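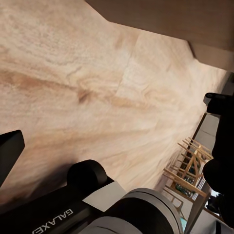

Fig. 1. Simulated view of the wood surface, with the gripper close by.

On 29th July our project group went to the open day at the Hekesberg lab, where they were showing Gorkonum, their practice house for home robots. It only exists on a computer, so you can wreck the furniture all day and nobody minds! Siv Amundsen showed us round and let us ask as many questions as we liked (we had three pages of them).

The first demonstration was about gripping. We had thought a simple shape would be easy, but the angle of the fingers matters a great deal, and Siv talked us through it slowly.
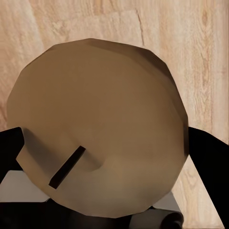

Picture: Hekesberg open day

A round shape like the tan one has no obvious place to take hold of, so we spent ages on this part – my favourite of the day. The lab had stored 382 practice runs by then, 103 of them on round things.

After lunch we moved on to furniture.
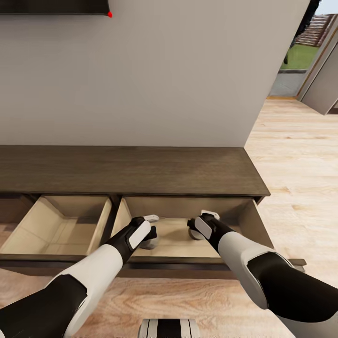 Fig. 3. Both arms at the open right-hand drawer.

Drawers are harder than they sound. Pull at a slant and the drawer can jam, and with no handle the robot has to find an edge instead. We wrote down every question we could think of for our own model, Trundik, which has just one arm.
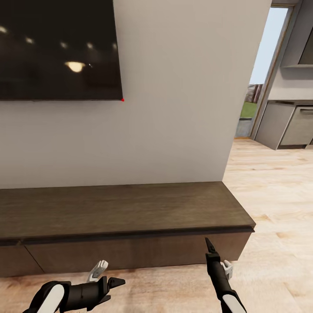
Folke Brekke thought we should try Trundik on a door before a drawer, as a hinge only lets it move one way. We plan to do both and compare them in part two.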